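# Budgeting for a Hand-Held Gripper Station

A **hand-held gripper station** is a table, a pair of grippers that a person holds and works by hand, and all the small stuff that has to sit around them before anybody can record a task. I keep this article going for the Orstead workshop wiki, mostly for people filling in a purchase request for the first time (hello, and good luck!). It covers what to buy, what to put off, and where my own first budget went wrong.

## Grippers and fingers

Buy the grippers as a pair, even if your first tasks only need one. I ordered a single unit from Stalex, then went back for the second in May and paid shipping twice. The pair came to $1,057 in the end — and that's before spare fingers, which I'd put on the same order. Ours came as a set of 6 for $404, and I thought that was steep right up until I needed one.
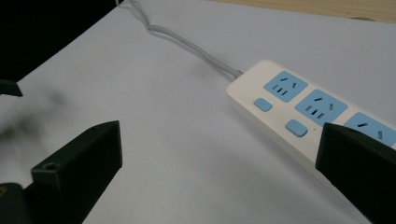
*Black gripper fingers over a white work surface, with a power strip as the task object.*

Finger shape matters more for your budget than the catalogs let on. Wide, blocky fingers are great on chunky things and clumsy on thin ones, so write your object list first and pick the fingers second. Vonotero sells narrow tips as well, but check the mount before you get excited, as their screw pattern is different from the Stalex one.

## Table and work surface

Any sturdy table will do. I spent $834 on ours including delivery, and I'd happily spend less next time and put the money into lighting. What I wouldn't skip is a plain, light-colored surface to lay on top. It gives you the same background every session, and you can swap it when it gets scuffed.

## Cables and power

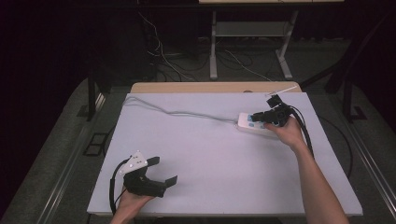 Cable planning is the line everybody leaves at zero, me included. My first request had two grippers, one table and not a single dollar for cords, clips or sleeves. Think about where every cord goes once somebody is holding things: with a gripper in each hand, you've got one black cable looping down past the left side of the board and a thick one running back along the right forearm, plus whatever cord the object itself brings along. Leave slack for the arms to move, and price in a few reusable ties per gripper. Floor cords deserve their own line too, especially if you have stands or shelving near the table.

## Task objects

Household things are cheap, so buy duplicates. Power strips are good value here: one object gives you a rigid body, buttons to press and a floppy cord to deal with. The Ambrosio project plan I copied my first list from had one of everything, and I was back at the store within a week.

## See also

- Spare parts shelf
- Lighting for table work
- Purchase request template

*Last revised February 27, 2018*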